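Do Moulded Tool Cases Earn Their Space?
Project report, product design module
Roman Duda and Musyoka Massawe

Why we chose this

Almost every household tool set sold to beginners comes in a blow-moulded case, the sort that opens like a book and has a shaped hollow for each tool. The advertising for the Ovilari starter range says that such a case "keeps you organised". We doubted it. Our question was whether the shaped recess helps a person put a tool away, or whether it mainly makes a small set look like a big one in the shop.

What we did

We asked 18 students from our year to take every tool out of an open case, lay the tools on the table, and put them back. Each did this with the moulded case and again with a plain canvas roll from Humham, which has straight pockets and no shaping at all. Musyoka kept the time and I wrote down mistakes. A mistake meant a tool put in the wrong place, or a tool forced.

We also looked closely at how the case holds things. The adjustable wrench interested us most, as its head is wide and its handle goes down into a narrow channel. The carrying handle was on our list too, because a case that has to be carried upright puts its recesses to a harder test than one lying on a table.

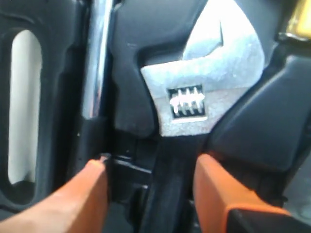
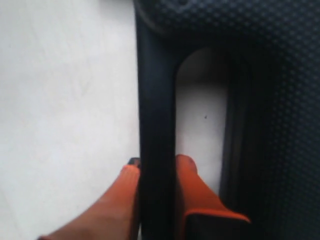
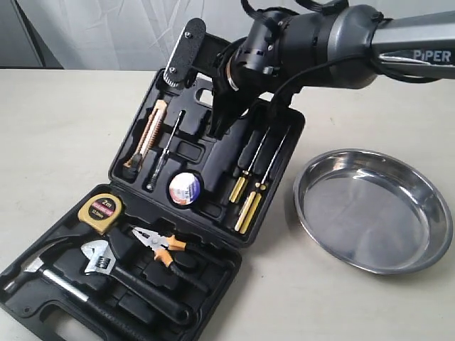
First picture: the adjustable wrench in its black holder. Last picture: the toolbox open on the table, with the utility knife and a slim screwdriver in the upper half.

What we found

The canvas roll was quicker for 17 of the 18. I had expected it to be closer. People hesitated over the moulded case, turning a tool one way and then the other, and several tried a screwdriver in a hollow meant for something else. With the roll they used any pocket that was free.

The case did better on one point. When a tool was left out, people saw the gap at once. With the roll, 3 students finished without noticing that we had hidden a tool under a sheet of paper. Musyoka thinks this matters more than speed. I am not so sure -- most people at home aren't packing up against a checklist.

The wrench recess is a fair piece of work. It follows the head, and the handle has its own channel. But the same care means it will take that wrench and very little else. Buy a longer one and the hollow is wasted.

Problems with our test

All our testers were students, and all did the case first and the roll second. Some of the roll's lead may be plain practice. We should have swapped the order for half of them and only thought of it afterwards. We did not test wear either, so we can't say whether the recesses loosen with use.

If we did it again we would start with the roll, and leave a week between the two.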